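1/ ok budget thread bc people keep asking. small arm setup for the bench, we have until December to spend the money or it goes back in the pot

2/ ceiling is 2,258. not per arm. total. Tincuța Iordache at Tulthorpe says their group got more but they also had to write 3 reports so

3/ two quotes in so far. Govia came in at 2,000 with no spares. Ulex is 1,616 plus 74 shipping, spares kit extra, and they want to know by noon tomorow

4/ what we keep forgetting every time: the camera is not the cost. the mount and the cabling is the cost. printed mounts are cheap til you print the fourth one

5/ wrist camera in a white printed mount, corrugated conduit on the cables, zip ties holding it. budget for all of it, zip ties too, I mean it

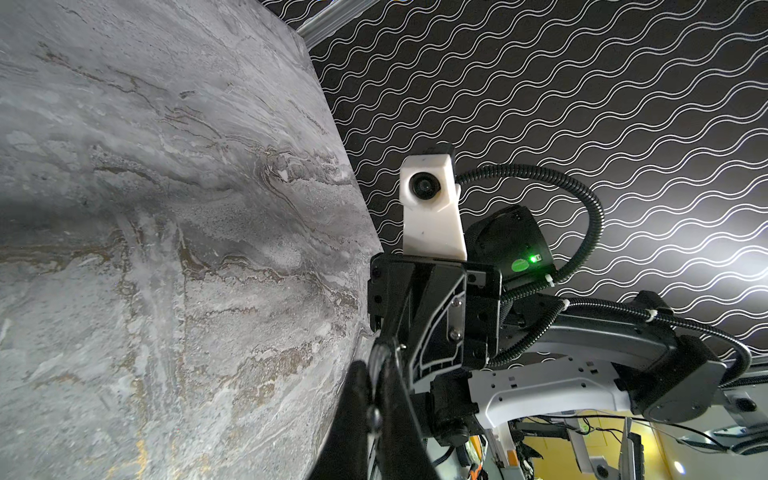

6/ STUFF THAT GOES ON THE LIST
conduit, more than you think
spare gripper fingers
extra joint motor, one minimum
aluminum extrusion + the brackets (brackets always left off)
backdrop cloth
a slab or board for the work surface, check the weight first

7/ Cosmin Pop asked why not buy the wrist camera ready made. looked. Mac Suibhne does one, nice, but it eats the spares money and then one stripped gear and we're down for weeks

8/ so leaning Ulex. 1,616 + 74 leaves enough for motors and fingers and maybe filament. Govia is the better arm imo — but zero spares on day one is a no from me

9/ question for anyone running either: how long do the conduits last where they bend at the wrist?? trying to decide if thats a yearly line or a one time thing

10/ also get the quote in writing with the shipping ON it. last year's didn't and I paid for that in emails

11/ sending the form in tonight unless someone talks me out of it. replies open, be quick pls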